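The Last Bus to Kistville

The driver had already closed the door when she got to the stop, but he opened it again. She paid and sat behind him with the box on her knees. There was one other passenger, a boy asleep with his shoes off.

It was 30 miles to Kistville by the old road. Her father used to drive it twice a week, to sell eggs and to argue with the man at the feed store. He had died in June. The house had gone to her brother, the truck to a neighbor who was owed money, and the box to her.

She had not opened it yet. Her brother said it was papers, mostly. He had looked through it for the deed, found the deed, and taped the box shut again.

At Zurcombe the boy woke up and got off. The driver turned the radio down.

"You're from the egg place," he said.

"I was."

"He still owed me a dollar."

She found a dollar in her coat and held it out over his shoulder. He took it, looked at it in the light from the dash, and put it in his shirt pocket. Neither of them spoke for a few miles.

When the road got smoother she picked at the tape with her thumbnail. Inside were feed bills, a tax letter, and a school notebook with a green cover. He had written in it every day, one line to a day. Rain. No rain. Fixed gate. Hens off their food. She turned to the spring of 2000, the year she left home, and ran her finger down to the date.

Took her to bus, it said. Cold. Gate again.

She read the lines after it. There was a week about the gate, then two days with nothing written at all, and then he had bought a new hinge.

"Kistville," the driver said.

The station lights were on and the ticket window was shut. She put the notebook inside her coat and carried the box down the steps. He waited until she was across the road before he pulled out.

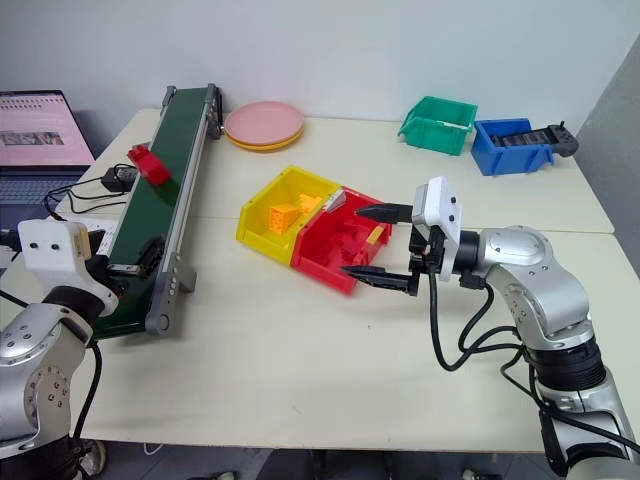 A robot arm with its gripper open over a white table, near a red bin.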